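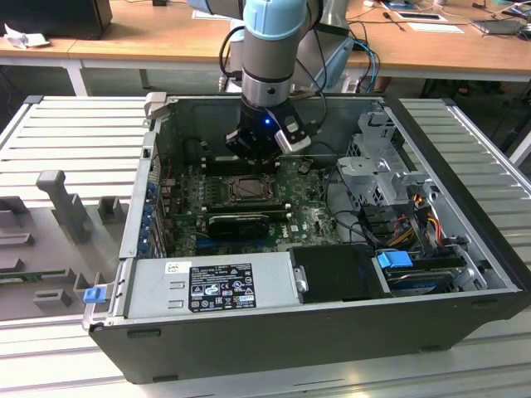
Desktop case on its side, CPU socket without cooler

Thread: Repair old office PCs or buy new ones?

tilda_m wrote (31/03/2019):
Hello all. I do the bookkeeping for a small upholstery shop in Hultdale, and I am also the person who gets called when a computer does not start. We have 7 desktops, all bought in the same year. Two of them now turn off by themselves in the afternoon. My boss wants to replace everything. I think a cleaning and new thermal paste would give us some more years. English is not my first language, so please excuse me if a term is wrong.

My question is simple: at what age do you stop repairing?

Limus wrote:
I stop when the repair costs more than half the price of a used machine of the same class. Paste and a fan are cheap. A new power supply is still okay. When the board itself is bad, I take out the memory and the drive and let the rest go. 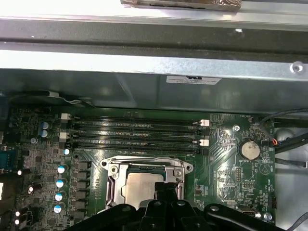

With the power supply, please buy a normal one and check the connectors before you order. Many office machines have their own plug, and then the "cheap" part is suddenly not so cheap.

grauer_kater wrote:
I do not agree with Limus. You count only the parts. If tilda_m spends 2 hours on every machine, that is also money, and in this time the bookkeeping is waiting. For a business I would say replace after the warranty is over, and sell the old ones together.

tilda_m wrote:
It is a fair point, but my hours in January are very quiet, and in that month I can do such work without problem. Also the seller from Lammers offered us so little for the old ones that I was almost offended.

Hauke Reuter wrote:
I had the same discussion at the school in Trillberg where I worked before. We kept our machines for a long time and only changed the drives to SSD. The teachers believed they got new computers.
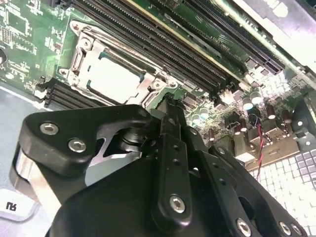
What I would check first is whether the shutdown comes from heat at all. Write down the temperature when the machine is idle and again after 15 minutes of work. If the numbers stay low, the paste will not help you, and you should look at the power supply.

grauer_kater wrote:
An SSD I accept, this is the one upgrade that is always worth it. But old machines also use more electricity. Did someone measure it?

Limus wrote:
For bookkeeping and e-mail the difference is small. You would need many years to get the price of a new computer back.

tilda_m wrote:
Thank you, Hauke, I will do the temperature test on both machines before I open anything. My boss agreed to wait with the order until I have the numbers. One more question: can I use isopropyl alcohol from the pharmacy for the old paste, or must it be a special cleaner?

Hauke Reuter wrote:
From the pharmacy is fine, if it is a high percentage and without perfume. Use a cloth that does not lose fibers.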